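Guest Rooms for Family Carers – progress report, March

The grant pays for overnight stays for people who look after a relative at home. We now have 2 partner sites, Covero and Pania, and both are taking bookings. Referrals come mostly from clinics, with a few from the county helpline.
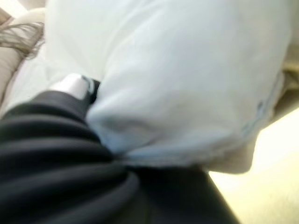
White fabric in one of the bedrooms.

Stays are limited to two nights. We asked guests whether that was enough, and most wanted a third – we have not changed the rule, as the waiting list would grow. Late cancellations remain the main problem. From next quarter we will confirm by phone at 90 hours and again the evening before.

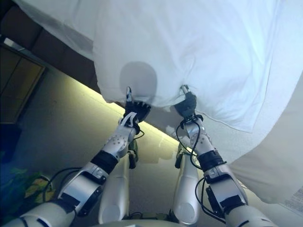
Robot reaching for bedding beside a bed

Spending is on budget except for transport, which is over by $900. Figueiredo raised its van rates in the winter. Lanying Long has asked Trimetti for a quote and expects it before the next report.

Training for the sitters who cover at home is behind schedule. The evening course was full, 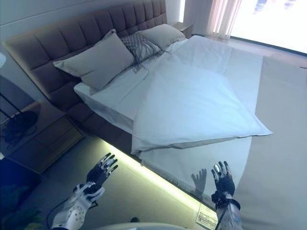 so we have added a second one that starts at 6 p.m. and runs for five weeks. Sitters who finish it can take cases on their own – until then they go out in pairs.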